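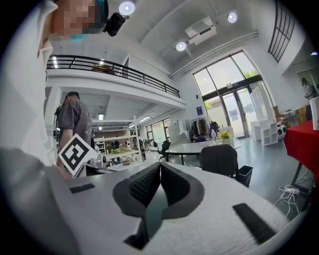 So, Hausboot-Thread, weil mir jetzt dauernd Leute schreiben. Bin seit gestern Abend zurück, alles schwankt noch, Tippfehler bitte überlesen

Route: Jadov bis Hevdale und wieder zurück. Boot heißt Hoshino, gechartert bei Zidex. Nein, kein Sponsoring, hab alles selbst bezahlt (leider)

Kaution zuerst, da fragen die meisten. 4.000 Euro. Wird auf der Kreditkarte geblockt. Also VORHER das Limit prüfen. Ich stand am Steg mit der Bank in der Warteschleife und Ji-hoon hat schon mal die Koffer bewacht

Kann man auf 2 Prozent vom Reisepreis Versicherung runterhandeln? Nein. Gibt ein Kautionspaket, das bucht man vorher online dazu, vor Ort gings nicht mehr. Steht irgendwo in den AGB, Punkt 19. Hab ich natürlich erst auf dem Wasser gelesen

Führerschein: brauchten wir auf der Strecke keinen. Einweisung plus Proberunde im Hafen, dann Charterbescheinigung und los. Gilt aber nur für bestimmte Gewässer, also nicht einfach abbiegen weils da hübsch aussieht

Einweisung bitte mitfilmen. Ernsthaft. Gasventil, Fäkalientank, Landstrom, Bugstrahlruder, alles in einem Rutsch und am nächsten Morgen weiß man nichts mehr

Schleusen. Puh. Insgesamt fein, wenn man früh dran ist. Ab Mittag Stau, da liegt man dann zwischen Kanus und einem Typ mit Partyfloß und sehr viel Schlager

Leinen in der Schleuse NIE festbinden. Nur um den Poller legen und nachgeben. So-yul Ko (segelt seit sie laufen kann) hat das ungefähr zu jeder Schleuse wiederholt und sie hatte recht, nebenan hing einer schief an der Wand

Handschuhe mitnehmen!! Normale Gartenhandschuhe reichen. Die Leinen sind nass und ekelig und nach zwei Tagen hat man Hände wie ein Schmirgelpapier

Wasser: Tank war am dritten Tag leer. Vier Leute, alle duschen lang, niemand wars. Nachfüllen in Hevdale am Stadthafen, Automat nimmt nur Münzen. Wechseln kann der Kiosk, der macht aber um 18 Uhr zu

Liegeplatz Hevdale: 33 Euro die Nacht inkl. Strom, Duschen extra. Vorher anrufen lohnt sich. Wir kamen spät und lagen dann ganz außen neben der Tankstelle. Sonnenuntergang trotzdem mega

Ankern hab ich unterschätzt. Genug Kette geben, dann rückwärts einfahren, dann was an Land anpeilen und gucken ob mans noch sieht wos hingehört. Beim ersten Mal sind wir nachts gewandert, aufgewacht im Schilf. War idylisch. Ji-hoon fand das nicht

Essen: mehr Brot, weniger Nudelsalat. Und Kaffee für doppelt so viele Tage. Der Kühlschrank an Bord läuft, aber eher so mittel

Mücken ja. Viele. Netz fürs Dach gabs nicht, nächstes Mal bring ich eins mit

Rückgabe in Jadov um 9 Uhr morgens, also Abend vorher schon in der Nähe liegen. Vollgetankt, besenrein, Müll runter. Zidex hat den Rumpf abgeleuchtet, ein Kratzer war schon im Protokoll (fotografiert die bei der Übernahme alle!!), Karte wieder frei

Wer fragt ob nochmal: ja, aber im Dezember wird gebucht und dann Nebensaison. So-yul will einen Wein am Steg und ich will eine Dusche mit Druck

Packliste tipp ich morgen noch ab, die liegt handschriftlich und leicht wellig in der Jacke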